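Trorkance Arm Kit: Set-Up and Operating Guide

Section 7. Running the kitchen counter demonstration for visitors

Revision of August 29, 2021. Replaces the loose sheet handed out in March.

Use this section when the arm will be shown to visitors at an open day, a school visit, or a trade call. It assumes the arm has been mounted and calibrated as described in Sections 3 and 4, and that the operator has passed the Pelletier bench check.

The board and the black cookware at the counter station: 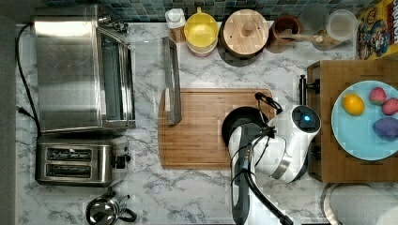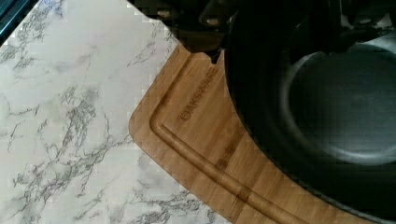
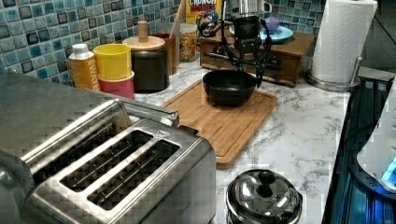
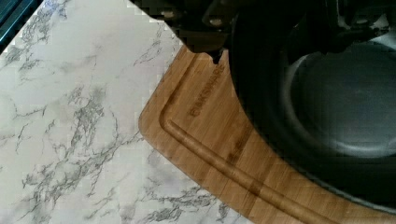
7.1 Before the doors open

1. Turn on the room lights and leave them on. Do not rely on daylight from the windows.

2. Wipe the countertop and the cutting board with a dry cloth. If you use a cleaner, use the Clemenex spray from the supply shelf and let the surface dry for 30 minutes before you place anything on it.

3. Put the cutting board down at the angle saved in your station file. Check that it does not rock.

4. Set the cookware on the board. It must be empty.

5. Unplug every kitchen appliance within reach of the arm. Tuck the cords toward the back or side of the counter.

6. Check that the arm cable has slack through the full range of motion. Move the arm by hand in free-drive mode to confirm this.

7. Place the visitor barrier 40 inches from the counter edge on all open sides.

CAUTION: Never run the demonstration with a hot pan, a kettle of water, or a lit burner on or near the counter. The fingers are not rated for heat.

NOTE: Play food is fine on the counter. Real food attracts hands, and small children will reach for it.

7.2 Starting the arm

1. Press the green button on the controller and wait for the ready tone.

2. Open the Pedlow panel on the laptop and choose Counter Demo from the list.

3. Check both camera windows. The overview should show the whole board. The wrist view should show the rim of the cookware and part of the board. If either window is blank, see 7.5.

4. Set the speed slider to Visitor. This limits the arm to the slower of its 2 speeds.

5. Run one full cycle with no visitors in the room. Keep one hand on the stop button.

If the fingers touch the board during the trial cycle, stop the arm and raise the height offset by one step. Repeat until they clear it. Write the new offset on the card taped inside the controller door.

7.3 During a visit

Two people are needed. The operator stays at the laptop and does not give the talk. The guide stands at the barrier and faces the visitors.

1. Have the guide tell the group where the stop button is before the arm moves.

2. Start the cycle when the guide gives a thumbs-up.

3. Between cycles, put the cookware back by hand only after the arm has returned to its rest position and the panel reads HOLD.

4. Turn the laptop so the wrist view faces the group. Visitors follow the approach much better when they can see it from the gripper's side.

5. Let visitors try the hand controller only if the operator is standing next to them. One visitor at a time, no loose sleeves.

CAUTION: HOLD does not cut power to the arm. If you need to lean over the counter, press the stop button first.

Missed grasps are normal. Let the arm return to rest and try again. Do not nudge the cookware while the fingers are closing. After three misses in a row, end the cycle and check the board position against the station file.

7.4 Closing down

1. Send the arm to rest and press the stop button.

2. Save the session log. The panel fills in the station number, which for the counter is 277. Do not change it.

3. Shut down the laptop before the controller.

4. Wipe the finger pads with a dry cloth. Replace them if the surface is torn or shiny.

5. Fold the barrier and hang it on the wall hooks.

7.5 Common problems

Camera window is blank: Close the panel, reseat the camera plug, and open the panel again. If the window is still blank, cancel the visitor runs.

Wrist view looks blocky: The network is busy. Switch the laptop from wireless to the cable.

Arm stops partway through the approach: Look for a snagged cable. Clear it with the stop button pressed, then start again from 7.2, step 1.

Board slides when the fingers close: Put the thin rubber mat under it. Redo the trial cycle, as the mat raises the board slightly.

For changes to the saved positions, go to Section 8.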